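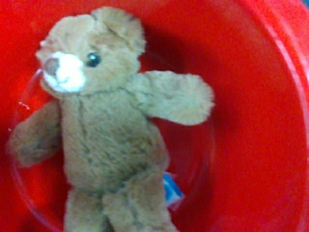 The Settlement of the Väisänen Kitchen

The Office of Estates at Pondcombe received the contents of the Väisänen kitchen in April, under Schedule 14 of the household's agreement. The executor, Tuulikki Heinonen, was instructed to set out all articles on a single table, covered in black cloth, and to assign each to an heir before the close of business.

The bowls presented no difficulty. The frying pan with the teal rim passed to the elder nephew, who had requested it in writing. The purple cup and the green cup were awarded jointly, on condition that they not be separated. The spatula and the ladle were claimed by two cousins, and the matter was referred to mediation under Clause 5.

The bear did not appear in the schedule.

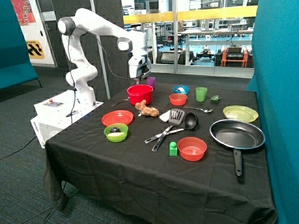 The table as laid out for the heirs, with the bear in front of the large red bowl.

Ms. Heinonen consulted the earlier papers. On page 13 of a grocery ledger she found an entry in the late Mrs. Väisänen's hand: "Bear to have the red bowl when the children are noisy." There was no further provision. The heirs were asked whether any of them had been the children in question. All three confirmed that they had.
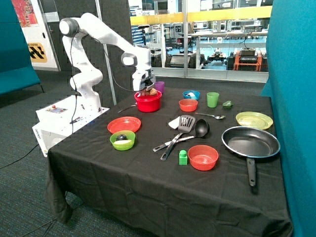

The Office held that an instruction of this kind, having never been withdrawn, remained in force. The nephew asked whether the bowl could still be used for potatoes. Ms. Heinonen replied that it could, with reasonable notice to the occupant.

The cousins had by then stopped arguing over the ladle and were discussing which of them had chewed the left ear. Ms. Heinonen entered the bear and the red bowl on one line, signed beneath it, and adjourned the proceedings for coffee.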